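Section 5. Preparing and Grouting a Tiled Floor

5.1 Scope

This section covers mixing, placing and curing Jandach 821 cement grout on interior floors tiled with ceramic, porcelain or sealed stone. It applies to joints between 1/8 inch and 1/2 inch wide. For wall tile, see Section 6. For shower pans and other floors with standing water, do not use this product without the Zarnus additive described in Section 8.

Tile must be fully set before grouting. Allow the full cure time given by the maker of the setting mortar. A tile that moves under foot pressure must be lifted and reset first.

5.2 Tools and materials

Grout, one bag per batch
Clean cool water
Mixing bucket and margin trowel
Rubber float, hard face
Two wash buckets and a large-cell sponge
Grout saw or utility knife
Knee pads, gloves, eye protection

CAUTION: Dry grout contains Portland cement and silica. Wear a dust mask when opening and pouring the bag. Wet grout will burn skin on long contact. Rinse with plenty of water.

5.3 Preparing the joints

1. Remove all spacers. Spacers left in place will show through the grout as pale spots.
2. Cut out any mortar that fills more than one third of the joint depth.
3. Vacuum the joints, then wipe the tile faces with a damp sponge.
4. If the tile is porous or has a rough face, apply grout release and let it dry. Test on a loose tile first.
5. Mask wood trim, metal thresholds and cabinet bases with painter's tape.

NOTE: Leave the joint between the floor and any wall, cabinet or fixed base free of grout. It is filled with flexible sealant in step 5.7.

5.4 Pattern and direction of work

Square and rectangular tile has long straight joints, and the float can be moved at a steady angle across the whole floor. Hexagonal tile does not. Every joint is short and meets two others at a point, so a float pulled along one set of joints will drag grout out of them. Hold the float so that its edge does not line up with any of the three joint directions, and make a second pass across the first.
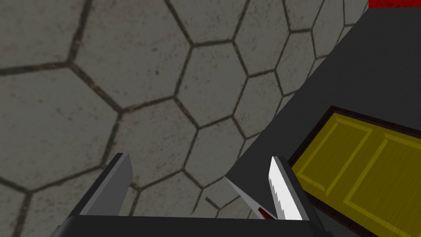

Joint color affects how much of the pattern shows. A grout close to the tile color hides small differences in joint width. A darker grout brings out the pattern and also brings out any tile that sits off line. Choose the color from a cured sample -- wet grout looks darker than the finished joint.

5.5 Mixing

1. Pour the measured water into the bucket. The amount is printed on the bag and is not the same for all colors.
2. Add the powder slowly while stirring.
3. Mix by hand until no dry lumps remain. A drill mixer may be used at low speed. High speed traps air and weakens the grout.
4. Let the mix rest for 7 minutes, then stir again. Do not add water at this point.
5. Use the batch within 60 minutes. Throw away grout that has begun to stiffen.

CAUTION: Adding water to loosen old grout causes uneven color and soft joints. This is the most common cause of failed work reported to the Billport service desk, and it is not covered by the warranty.

5.6 Placing and cleaning

1. Start at the point farthest from the door. Work in areas no wider than you can reach from your knees.
2. Press grout into the joints with the float held low.
3. Raise the float until it is nearly upright and scrape off the excess.
4. Wait until the grout in the joint holds a thumbprint without sticking.
5. Wipe with a damp, well-wrung sponge, using light circles. Turn the sponge often and rinse it in the first bucket, then the second.
6. When a haze forms, buff with a dry cloth.

On hexagonal tile, check the points where three joints meet. Low spots collect there and should be filled before the first wipe.

5.7 Perimeter joint

Fill the perimeter joint with matching Tuhumury sealant after the grout has cured. Tool the bead once and leave it. Pull the tape while the bead is soft.

5.8 Curing

Keep foot traffic off the floor for 24 hours. Keep furniture and appliances off for 5 days. Do not wash the floor with cleaner during this time. In a heated room in winter, lower the thermostat and close floor vents -- fast drying leads to hairline cracks.

Sealing is covered in Section 7.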